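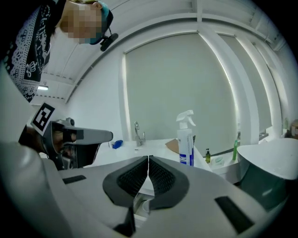
Notebook entry, November, 10:13
Wash-up counter, Clirnix workroom

Purpose: to review the arrangement of the sink counter under the window before the Sakeo rinse trials begin.

The faucet remains at the back edge of the basin. The white spray bottle is kept to the right of it, with the cardboard next to it. The amber pump bottle and the light green dish stand further along the same side, as does the tall green bottle. The roller blind is to stay down during the trials, as agreed with Eshun, so that light on the counter does not vary between entries.

Open points:
The cardboard is not on the equipment list. It should be entered under item 386 or replaced with a proper mat.
Spray bottle contents to be confirmed against sheet 357 and the date written on the bottle.
The blue cloth requires a fixed place. A hook on the left side has been requested from Gruvitier. 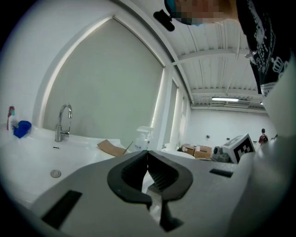
Sink and left side of counter, with blue cloth and bottle with red-and-white label.

The basin is to be kept clear between rinses, and nothing should be set over the drain. Colleagues using the counter after 13:00 are asked to return bottles to the positions recorded in this entry and to initial the sheet on the door.

Hook request still pending. Carry forward to next entry.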